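From: Uwe Oltmanns
To: Bosgate Boat Owners list
Date: 10/07/2021
Subject: Re: [bosgate] Selling a motor yacht, broker or alone?

Hello Divina, hello all,

I answer between your lines and then I write some more at the end. Please excuse my English, my wife normally reads it before I send but she is at her sister's.

Divina Malabanan wrote:
> We have decided to sell the Javier. She is 14 meters, two diesels, and
> we have had her for six seasons. The broker at Ornex wants an exclusive
> contract until the end of January and a commission that made my husband
> sit down. Has anybody on the list sold a boat of this size without a
> broker? And how much do you fix before you show her? We have a
> generator that starts when it wants to, and the teak in the cockpit is
> gray.

I sold our old boat alone, the Vevilex, three years ago. I also sold one with a broker before that, so I can compare a little.

Alone is possible, but it takes many evenings. I had the advertisement on two websites and I wrote down every call in a notebook. Many people ask for the lowest price before they have asked the engine hours. I learned to answer these people in a friendly way and with one sentence only. The serious buyer asks for the service invoices, the date of the last antifouling, and whether the tax was paid. If you have these papers in one folder you save yourself a lot of time. I did not have them in one folder and I lost one good buyer while I was searching for the original bill of sale.
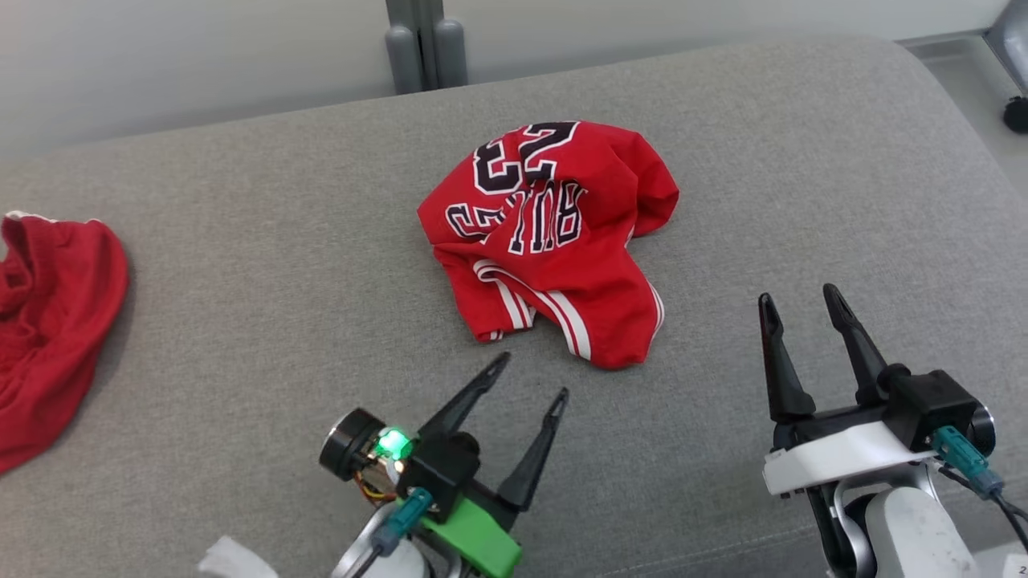 With the broker it was more quiet for us. He took the calls and he did the showings during the week, when I was at work. He also told us that our price was too high, and he was right, but we needed two months to believe him. What I did not like was the exclusive contract. In our contract it said that we pay the commission also if we find the buyer ourselves, for example a friend from the next dock. Please look for this sentence in the Ornex paper, Divina. You can ask to have it removed, or you can give them a list of names which are excepted. Our broker accepted such a list without discussion. Ask also who pays the berth during the sale, and who pays the crane if the buyer wants a survey out of the water. In my case the buyer paid the crane and I paid nothing, but it was written down before.

> And how much do you fix before you show her?

The generator I would repair. A buyer hears it does not start and then he thinks that everything else on board is the same. With us it was only a fuel lift pump and a dirty connector, and I paid 292 for the part and the work together. It can be more with yours, of course, but you will know what it is, and you can show the invoice.

The teak I would only wash, with sea water and a soft brush, across the grain. No strong cleaner and no oil. Fresh oil looks like you want to hide something, and the surveyor will say so. Gray teak is normal for a boat that is used.

More important for me is the inside. Take your private things home before the first showing. All of them, also the clothes from the lockers and the old charts. Consolacion Macaraeg wrote on this list some time ago that she walked through a boat where the bilge was so clean she could have eaten from it, but the owner's cabin smelled of old jackets, and she remembered only the jackets. I think it is the same with most people. Open all the lockers for one dry day, lift the mattresses, and put the cushions standing up so the air can go under them.
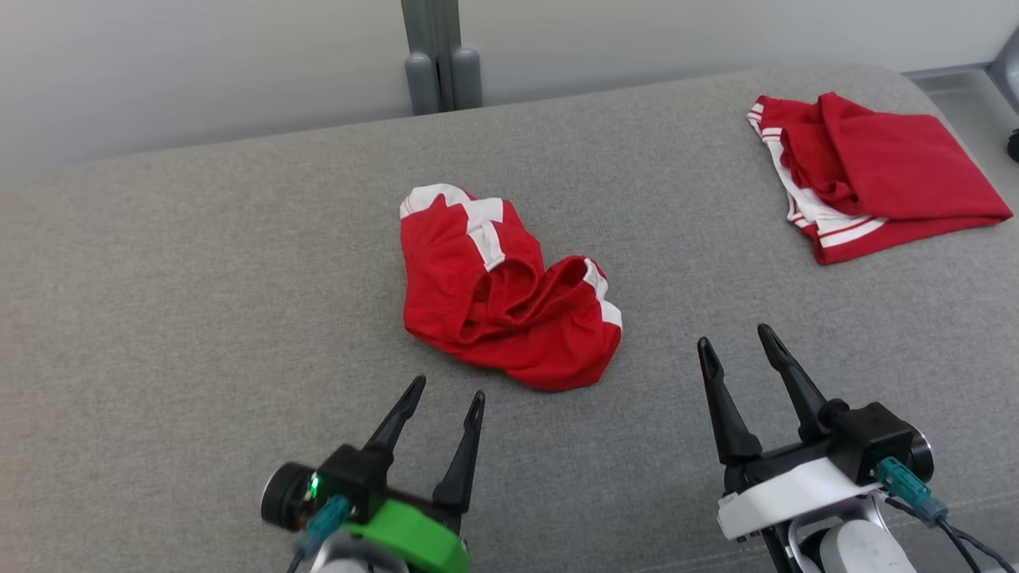 About the photos for the advertisement: make them in the morning, with the boat at the end of the dock if the harbor office allows it. I made mine in the afternoon with the sun in the windows and I had to do them again. Buyers want to see the engine room, even if it is not so beautiful. I put in three photos of the engine room and two of the electrical panel, and the man who bought her said that this was why he called me.

One more point, the sea trial. Do not go out with anybody before there is a signed offer with a deposit. I went out with a very nice family on a Sunday, they brought cake, we had a good time, and then I never heard from them again. I used almost 100 liters of diesel for it. After this I asked always for the paper first. The deposit should not go to your own account if the buyer is not comfortable with it. A lawyer or a notary can hold it. Gus Iwasaki did it like this with his trawler, and maybe he can write to the list what it cost him, I do not remember.

For the price, look at what similar boats are offered for, but do not believe that they are sold for it. Ask the surveyor in Bosgate. He sees the real numbers, and if you ask him politely he will tell you if you are too high. Ours said 6 percent too high and we sold in the end a little under his number.

If you want, I can send you my purchase contract as a model. It is in two languages and you must adapt it, especially the part about the inventory. Write down each thing that stays on board. We had a discussion about a dinghy pump that I would not like to have again.

Ismael Paiva, if you are reading, are you still looking for something with two cabins? The Javier could be interesting for you, and she is well kept.

Kind regards from dock C,
Uwe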